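Notebook, damp bench -- February, continued from the previous page

Second round of drying runs on the lime mortar prisms from the Minderitz batch. Same mix as before, one part lime putty to 3 of sand by volume, sand washed and oven dried before use. Wiebke Hellwig mixed, I filled the moulds. Putty is from the older tub, the one marked Ruppert, because the new tub had skinned over and I did not want lumps in it.

Cabinet set to 50 per cent relative humidity. It overshoots after the door has been opened and takes a long while to settle, so readings taken straight after loading should be ignored. I have struck them out in the sheet but left them legible.

Balance check before starting: the 1,000 g reference weight read 974 g. Clearly wrong. Levelled the feet, no change. Ratih Entili found a crust of old mortar wedged between the pan support and the housing, scraped it out with a wooden spatula, and the reference came back to where it should be. This puts a question mark over every mass from the first round. A jammed pan would not necessarily give the same error at every load, so I am not going to apply a correction factor. The first round is marked as void. Delia has been told, as she had already used two of the values in her draft for the Heltum report.

New rule for the bench: reference weight on the balance before and after each set, both readings written down, initials next to them.

Demoulding went better than last time. Oil wiped on thinly and then wiped off again with a dry cloth. The heavily oiled moulds in the first round left a dark film on the faces, and the film slowed the drying on those sides. Two prisms lost a corner. Kept them in the set for mass but they are not to be used for bending.
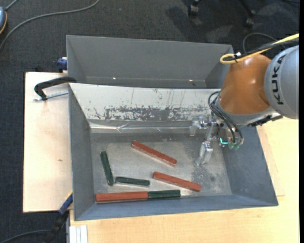
Mass loss over the first stretch is fast and close to a straight line, as expected while the surface is still fed with water from inside. Then the rate drops off. The bend in the curve comes earlier for the prisms on the top shelf than for those on the bottom. I suspect the fan. Ottmar Lenz thinks it is more likely the heater element, which sits at the top and was replaced over the winter. Either would do it. Plan is to swap the shelves halfway through the next run and see whether the bend moves with the prisms or stays with the shelf.

Carbonation: split one spare prism and sprayed the fresh face with phenolphthalein. Pink nearly to the edge, with a thin colourless rim. The rim is thicker on the face that was trowelled last, which I had not expected. Possibly the trowelling drew fines to the surface and cracked the skin as it dried. Looked at it with the hand lens and could not see cracks, so this stays as a guess. Needs a thin section. Nele Weidemann has the resin and says the vacuum pot is free in the mornings.

The Ritora logger dropped out again during the night. The gap shows as a flat line in the file -- it repeats the last good value and does not leave a blank, so anyone averaging over that stretch will get a false result. I have marked start and end of the gap by hand in the sheet. Battery contacts cleaned. If it happens again it goes back to the store and we use the old chart recorder.

Still to do:

Repeat the first round in full, with the old sand if there is enough left.
Shelf swap as above.
Ask Ottmar for the wiring sheet for the cabinet.
Wet cloths over the remaining moulds before leaving. They were dry at the edges when I came in at 7.40.
Order indicator solution, the bottle is nearly out.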